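Grusavton wants to tear the paneling out of the old reading room in March and I think its a mistake. There, said it.

I know the arguments. Dark. Dated. Makes the place feel small. All true, kind of. Every waiting room and dentist in Mallville went white in the last 15 years and now you can't tell which one you're sitting in. White wall, gray floor, one plant. Done.

Paneling at least has an opinion. You walk in and your voice drops. Sounds go soft. My grandmother's den was like that, and I did 2 winters of homework in there and never once wished for drywall.

Mandla Radebe wrote in last month that keeping old wood is "nostalgia with a maintenance bill." Good line. But paint has a bill too — ask anybody who has scrubbed fingerprints off a white hallway. He never mentions that one. 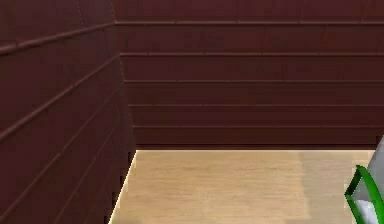

So what does it cost to leave the walls alone? Far less than the plan does: the Mofokeng estimate was 84 hours of labor for the tear-out and refinish, against 15 to clean and oil what's there.

And then the stuff goes in a dumpster. That's the part that gets me. Sixty years on the wall, gone by lunch, and good luck ever getting it back. Rollelik did the same to their lobby and people still complain about the echo. I complain about the echo.

Want more light? Buy lamps. Swap the bulbs. Wash the windows, for gods sake, when did anyone last wash the windows. Try the cheap things first and see if the room still bothers you after a year.

I'm not saying save every board in town. Some paneling is junk — the thin stuff that buckles by the radiator, fine, pull it. But dark isn't the same as ugly and old is not the same as broken, and the people voting on this should go sit in there for an hour in the late afternoon. Bring a book. Then vote.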